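Waren Table Cover, matte black, for round-corner tables

Item 3871
Sold by Bansal Home and Workroom

Product information

The Waren cover is a fitted cover for tables with rounded corners. It is made for people who use one table for many things: meals, sewing, school work, small repairs. The upper side is matte, so a lamp over the table does not shine back in your eyes. The under side has a soft layer which holds the cover in its place and protects the finish of your table.

We started to sell this cover in November, after many customers wrote to us that normal covers do not sit well on a round corner. A square cover makes a fold there, and the fold catches the sleeve. The Waren cover is cut with a curve, and a thin elastic cord is sewn inside the edge. You pull it over two corners first, then over the other two.

Which size to choose

Please measure the table top from edge to edge, at the longest place and at the widest place. Do not measure on the curve. If your table is between two sizes, take the bigger one, because the cord can be made shorter but the fabric does not stretch much. For the thickness of the table top, the cover accepts up to 5 cm. If your top is thicker, please write to us before you order.

The small size is for tables up to 94 cm wide. The large size is for wider tables and it comes folded in a flat box. The folds disappear after one or two days on the table. You can help them with an iron on the lowest heat, from the under side only, with a cotton cloth between.

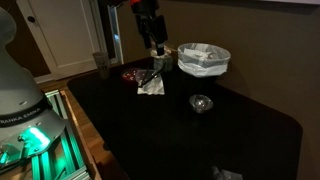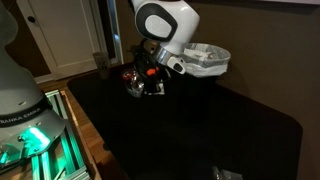
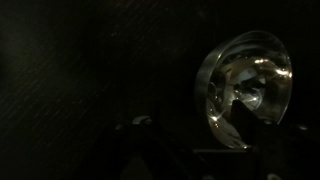
Daily care

Crumbs and dust go away with a dry brush. For spots, use a damp cloth and a small amount of dish soap, and wipe always in the same direction. Please do not use cleaners with alcohol or with wax. Wax fills the surface and makes shiny places, and we do not know a good way to remove them.

Chalk, flour and light-colored lint are easy to see on black. This is true for any black fabric and it is not a fault of the cover. If you bake often, the gray cover from the Pellent series may be a better choice for you. It has the same cut and the same price.

Hot dishes

The cover is not a heat pad. Cups and warm plates are fine. For a pot or a baking dish, put a board under it. We also ask you not to leave an iron standing on the table, even when it is switched off.

What is in the box

One cover, one spare cord, one cord clip, and a printed sheet with the washing instructions. Glass protectors, boards and chair pads are sold separately.

Delivery and return

Orders are packed in our own storeroom and go out with Trurance. You can return the cover in 18 days if it was not washed. Please keep the box, the large size is difficult to pack without it. For a cover with a sewing mistake, send a photo of the place and we will send a new one; you do not need to return the old one.

From our customers

"Fits my oval-cornered dining table well. The cord was hard to pull over the last corner, so I asked my son to hold the other side. After this it did not move any more." Milagros Ocampo

"Good cover, color is a real black. I would like a longer cord clip." Callum Wragg

Thank you for the remark about the clip. We have asked the maker for a longer one and we will change this page when it arrives.

Page last changed: 27 Apr 2020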